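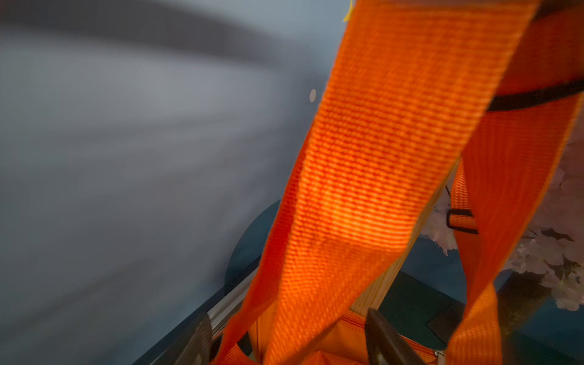
The orange bag, straps end.

Journal > Things We Own > Luggage

I own one bag that gets compliments, and it is the orange one. The compliments are always about the color. I have never heard a kind word about the straps, which is unfair, as the straps are what I deal with and the color is mostly everybody else's problem.

I bought it at the closing sale at Tomić, the outdoor shop in Bresemmont that was closing for the entire nine years I lived there. It cost 132, marked down from 217, and I walked home feeling that I had robbed them. A week later it was in the window for 100. I have been carrying that difference around with me ever since, along with the bag.

The webbing is wide and ribbed and a very serious orange, the kind you'd want if you were planning to be lost on a mountain. I have mostly been lost in parking garages. If you get close to it the weave is rather handsome, all those little ridges, and I've had time to get close to it because of the twisting. It twists where it meets the bag. You straighten it and run your thumb down it like a tailor, and the minute you turn around to look for your keys it folds itself over again.

I have tried ironing it (don't). I tried leaving it overnight under the big atlas, and in the morning I had a flat strap until I picked up the bag.

Then there's the little black loop on the other strap. I assumed for years that something was supposed to go through it. The tag was no help, having been printed in four languages to tell me not to bleach anything. On the ferry to Plernomden I clipped my gloves to it, and there is now one glove. These days the loop slides up and down according to its own mood and I leave it alone.

The zipper, I should say, has been perfect. Small metal pull, never sticks, never caught a sleeve. I have nothing funny to report about it.

With no trips to pack for this spring, the bag has been holding the winter scarves, and yesterday I emptied it to see whether June might need it. Inside: a ferry schedule, one peppermint, and a receipt from the Nedeo bakery for what must have been a great many rolls. No glove. I put the scarves back in and straightened the strap, and it had folded over again before I got the closet door shut.

Filed under: Bags, Minor Grievances, Staying Home
26 April 2020

Contact | © 2020, all grumbling my own | Back to top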